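Open Day at Dremen: Frequently Asked Questions

When is it?
Apr 26, 2019. Doors open at 9 and the last demonstration starts at 4.

Do I need a ticket?
No, but school groups should write to Marcela Halás first. The hall holds 300 people.

What will I see?
The main demonstration is Ralura, our two-arm bench station. Both arms work on one small object between them, a short metal chain with a tag on the end. Each session runs 20 minutes, with questions after.

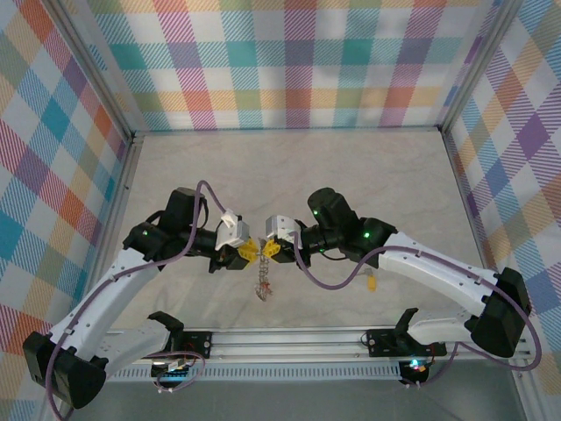
Ralura at work, one chain between two grippers.

Can I stand close?
Yes, up to the yellow line. Please keep bags off the bench - the cables run along the back of it.

Is it running a fixed program?
It depends on the session. Botond Csizmadia runs the morning ones and will tell you at the start which kind you are watching. Ask him about grip force if you want a long answer.
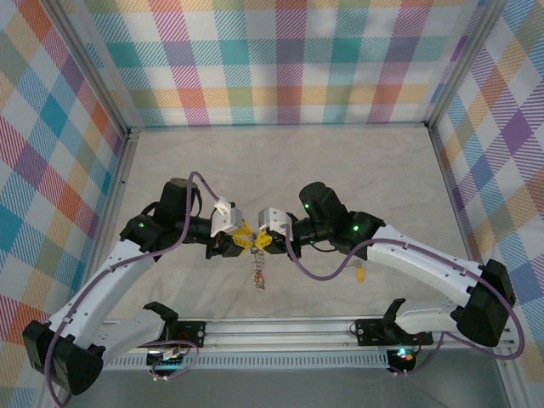 Norbert Urban wrote to us after the July open day that he would have liked more time for questions and less for the welcome speech. The speech is now five minutes.

Can my children try it?
Children over eight can drive a smaller practice arm in the Štěpánek room. An adult has to stay with them.

Why such a small object?
Small parts that hang and swing are hard for two arms to share. A block would be easier, and we did use blocks when we started.

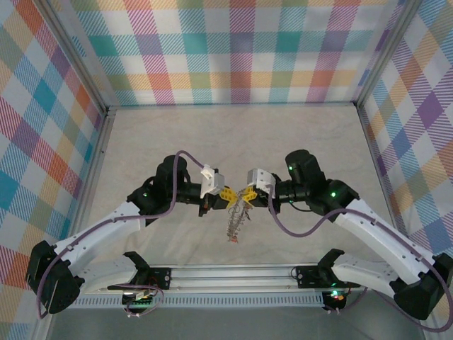 We moved to chains because visitors kept asking about jewelry and cable work. Talks on both are in room 651, and the slides will be on the Illedora page the week after.

Is there parking?
Behind the building, on the gravel side. It fills up early.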